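October, nearly midnight

My legs are absolutely done. I finally did the Plarkham loop, the whole 40 miles of it, and I'm writing this with my feet in a washing-up bowl because the tub is still full of coats (long story, see last week).

Oi-ling Chung talked me into it back in the summer, when it was warm and everything sounded easy. We set off from Liltville at first light and I had on every layer I own. By the second hill I was peeling them off and stuffing them down the back of my jersey like a camel! She'd packed properly, of course. I had two bananas and a bag of salted peanuts, and the bananas were mush by the reservoir.

The good bit was the long drop after the church – no cars, leaves all over the place, and me yelling the whole way down. The bad bit was straight after, when my chain came off twice in 2 miles and I got grease up to my elbows. Wiped it on my good socks. They were yellow once.

We stopped at the bakery in Plarkham and I ate a cheese roll the size of my face, then went back in for another. The woman behind the counter called me "hon" and gave me a paper towel for my chin.

Coming home was all headwind. I stopped talking, and Oi-ling says she's never known me to go that long without a word (rude).

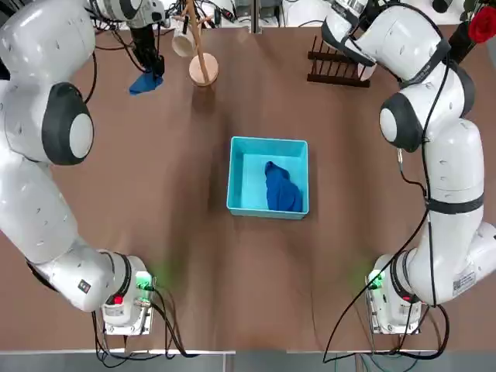

Anyway, I need new brake pads before I do anything like that again, and a real pump, and maybe some gloves with fingers in them. Oi-ling is already going on about a 60 mile one in the spring. I said I'd think about it, and then I ate the rest of the peanuts standing up in the kitchen. Bed now.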